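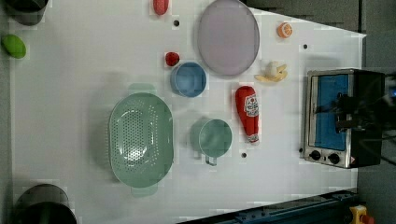 Green colander and play food on a white table

The Last Tube of Masanja

My aunt Lou has worn the same lipstick since before I was born and I have never once seen her without it. I mean never. I've seen her in the hospital with it on. I've seen her come up from the deep end of the Y pool with it on! It's a brownish rose with a tiny bit of gold in it, made by Wosavum, and it's called Masanja, and on me it looks like I've been eating gravy. On her it looks like a movie.

So when she called me in February and said, very calmly, "They've stopped it," I knew what she meant and I sat down on the edge of the tub.

"Stopped it stopped it?"

"The girl at the drugstore says it's been replaced with something called Rosy Nude." She said Rosy Nude the way other people say root canal.

She had one tube left, and it was down to the part where you have to dig with a brush. Her 73rd birthday was coming up and I am a person who once tracked down a matte top coat from a store that had already closed (I called the landlord), so I said leave it with me. I said it in kind of a cocky voice. I want that on the record because of how the next couple of weeks went.

I started online like anybody would. There was a seller with a whole tray of them for 150 dollars, and I got as far as typing in my card number before I noticed that the caps were the wrong gold. Wosavum caps are a soft yellowy gold and these were brassy, like trumpet. There was a lady in Oregon who had one, "swatched once," and when I asked her where she'd swatched it she said her mouth. There was a forum where people talked about Masanja like it was a dog that had passed. I read all of it. I cried a little at a post from a woman who got married in it.

Then I did the dupes. Oh, the dupes! I bought every brown rose in town and striped them up my arm in the car, and I looked like a paint store. One was close in the tube and went orange by lunch. One had the gold but it was big chunky gold, craft glitter gold, and it migrated. I found it in my eyebrows the next day. I brought the best of them to Aunt Lou and she put it on at the hall mirror, pressed her lips together, tilted her head one way and then the other, and said, "It's very nice, honey," and wiped it off with a tissue before I'd gotten my coat unzipped.

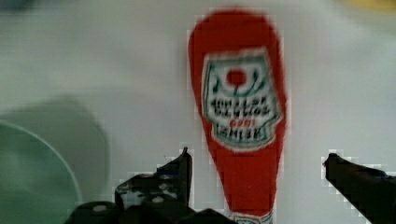 Ketchup bottle on its side

It was the forum that sent me to Astedport. Somebody had written, years back, that there was a beauty supply called Astico down by the ferry with a back wall nobody had cleared out since the nineties, and somebody else had written "ask for Mwangi," and that was the whole tip. No phone number. It's 230 miles. I took a personal day and told my boss it was family, and it was!

Astico is the kind of store I would live in if they let me. It smells like perm solution and cardboard. There's a rack of press-ons by the door, all the old long ones with the decals, and foam rollers in bags, and cold cream in the heavy jars, and a cat asleep on the hairnets. I forgot what I came for. I had a basket full of stuff before I'd made it to the register, including a peach blush I have no business owning.

"I'm looking for Mwangi," I said to the man at the counter.

"What shade?" he said.

So that was Mwangi Obura. He was older than I'd pictured, in a beautiful gray cardigan, with reading glasses pushed up on his head and another pair around his neck. I told him Masanja by Wosavum and he didn't say anything at all. He pulled down the glasses from his head, looked at me, swapped them for the other pair, and looked at me again.

"Not for you," he said.

"No! God, no. For my aunt."

"Good. You would look ill."

He went in the back. I could hear drawers. I petted the cat. I heard a stepladder, and something falling, and him talking to it. When he came out he had a little flat box with the real Wosavum lettering and he set it down on the glass and took the lid off, and inside were all the slots where the lipsticks go, and one lipstick.

I'll tell you I wanted to grab it. He put his hand over it first.

"How does she put it on?" he said.

I thought it was a strange question but I was not about to argue. I told him about the brush. I told him she does the bottom lip first, then the top from the middle out, and then she blots on whatever's in her purse, so that all my life I've been getting birthday cards in envelopes with a kiss print on the back flap, and for a long time I thought that was how the post office knew it was from her.
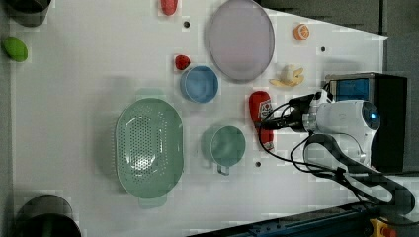
Mwangi nodded at that for a while. Then he took out a card and wrote something down and I figured, okay, now comes the price, and I was ready for it. I had cash in my boot.

"Eight dollars," he said. "It says so on the box."

"I'd pay a lot more than that."

"I'm sure you would. You have a blush there that's four years too late for anyone." He took the blush out of my basket and put it under the counter and never mentioned it again. The card was for a woman a few streets over who mixes lip color in her kitchen. She could match anything, he said, if she had enough of it to look at. A sliver would do.

I sat in the car with the tube in one hand and the card in the other for a good long time. If I gave the woman a sliver, it wouldn't be a new tube anymore. Aunt Lou likes that first slanty edge. She won't let anybody else touch it, she says it's the best day of the whole lipstick.

In the end I called her up and just asked.

"Is it the real one?" she said.

"It's the real one. The cap's right and everything."

I could hear her kitchen radio. I could hear her thinking.

"Well, don't cut it," she said. "Bring it home. I'll wear it for the party, and then we'll both drive up there and she can take a look at it on me."

So that's what we did, and she made me stop for pie on the way, and she blotted on the napkin and left it under the plate with the tip. I went back for it when she was in the ladies' room. It's in my glove box right now, in a sandwich bag.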